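**Handheld-gripper demonstration** is a way of teaching a robot arm to move things by having a person do the job first, holding a copy of the robot's hand. The person walks up to a table with the gripper in their fist, picks up whatever needs picking up, and puts it where it needs to go. A camera on the tool records the trip. The robot, which was not present, is later expected to have learned from it.

The method belongs to the wider family of imitation learning. It is sometimes called *in-the-wild collection*, a grand name for an activity that mostly happens in kitchens.

## Background

Older approaches relied on teleoperation, in which a person steers a real arm through a joystick, a headset, or a second arm. The data is clean and fits the machine exactly. It is also slow to gather, and it ties every lesson to the one room where the arm is bolted down. A policy trained this way could become very good at that room.

Moving the hand and leaving the arm behind solved the travel problem. The operator supplies the shoulder, the elbow, and the common sense, none of which show up in the files.

## Method

A typical tool has two fingers worked by a trigger or squeeze handle and a wide-angle camera mounted behind them. The camera sees the fingers and whatever is in front of them, bent toward the edges in the usual fisheye manner. The position of the tool is worked out afterward from the video, often with help from a motion sensor. Finger opening is read either from markers or from an encoder.

Each recording is cut into episodes. An episode is one attempt at one task, and it is kept if the tracking holds up and the task gets done. The kept episodes train a policy that takes in camera views and puts out the next short stretch of hand motion. Motions are stored relative to the gripper's own pose, so the robot does not have to care where the kitchen was.

The arm that finally runs the policy has to carry the same fingers and the same camera. Small differences in mounting are enough to produce a robot that reaches, with complete confidence, for the air beside the object.

## The Stostex snack trials

The best-known small study of the method's limits is the Stostex trial set, gathered with the Clulero handheld gripper. Its subject was packaged snacks. Crackers in foil, pouches, and small clear sachets are a poor match for rigid fingers: they shine, they crumple, and they look different every time they are put down.

The team collected around 2,000 episodes and trained two versions of the policy. The first used every episode that passed the tracking check. The second used 550, chosen by hand for slow approaches and little motion blur. The smaller set did better on boxes and stiff packets. On soft packages the larger set came out ahead, blurry episodes included, and the authors offered two explanations without appearing fond of either.

One was that fast, messy motion is simply how people handle light packages, and that removing it removed the lesson. The other was that the careful episodes were too alike, having been made by operators who knew they were being graded.
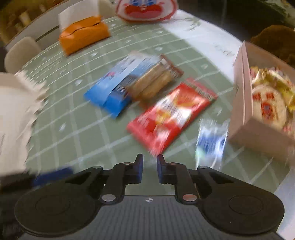

Huet objected in a published reply that the comparison was never fair, as the hand-picked set was also the smaller one, and "a policy that has seen less will know less, whatever the quality of what it saw." The reply asked for a third run on 550 episodes drawn at random. Stostex agreed that this would be useful and has not reported doing it.

## Limitations

- **Reach.** People bend, lean, and step sideways. A fixed arm can do none of this, and some recorded motions cannot be copied at all.
- **Force.** Most tools record where the fingers went and say nothing of how hard they squeezed. Crackers have suffered for this.
- **Blur.** Quick wrist turns smear the picture and can break the tracking.
- **Operator habits.** A right-handed operator tends to produce a right-handed robot.

## Related tools

Uveser sells a glove-based system that drops the gripper and tracks the fingers directly. It is more comfortable to use, and leaves the question of what a two-fingered machine should do with five-fingered advice to the buyer.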